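Gunau Studio Kiln Service: Frequently Asked Questions

Updated in May. Questions about prices and payment are on the separate Fees page.

What do you fire?

Stoneware and porcelain to cone 6 in oxidation, and earthenware to cone 04. We do not fire raku, salt, soda or anything to cone 10. Work made from mixed or unidentified clay is refused, even if it has already been bisque fired somewhere else.

What temperature is cone 6?

With the large Orton cones and a final heating rate of 108°F per hour, cone 6 bends at 2232°F. Cones measure heat work, so a slower climb reaches the same cone at a lower reading. The controller readout is not proof of a cone. We place witness cones on the top, middle and bottom shelves of every glaze load and keep them until the load has been collected.

My controller at home showed 2282 and the glaze ran. Can you refire the piece?

Possibly. That reading is above our normal cone 6 peak, and a glaze that has already moved is likely to move again. We will refire it on a waster slab if you supply the slab and sign the refire form. We do not refire pieces that are stuck to a shelf fragment.

How dry does greenware have to be?

Bone dry. If the base feels cool against your cheek, it needs more time. Thick work (anything over an inch) is held back for a slow bisque with an overnight soak, which runs once a month.

How much bare clay should I leave at the foot?

A quarter inch on vertical walls, more if the glaze is known to run. Wipe the foot with a clean damp sponge after glazing. Wax resist is fine, but wax does not replace wiping - beads of glaze sit on top of it and will stick to the shelf.

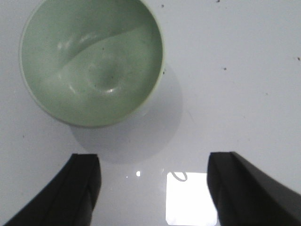
Celadons and other glossy transparent glazes pool in the bottom of open forms. Two thin coats are usually enough on the inside. Where the layer is too thick, it may craze as it cools, and on thin porcelain the tension can crack the floor of the piece.

Is crazed ware safe to eat from?

We do not certify any customer's work as food safe. Crazing weakens the pot and lets liquid reach the body. Leaching is a separate matter and can only be settled by a laboratory test on the fired piece.

When can I drop off?

Wednesday, 4 to 7 p.m., at the side entrance. Label each tray with your name, clay body, glaze names and cone. Trays without a cone marked are left on the holding rack.

Why did my piece come back unfired?

Look for the slip in the tray. The usual causes are damp clay, glaze on the foot, or no cone marked. Recep Bayram loads the bisque kiln and Mareike Rothe loads the glaze kilns; their initials are on the slip, so please ask for the right person.

Do you rent a whole kiln?

Yes. The small kiln can be booked for one firing, with our schedule or yours. Custom schedules must be submitted in writing, with ramp rates, holds and the peak temperature, and are checked by Nisha Sandhu before the booking is confirmed.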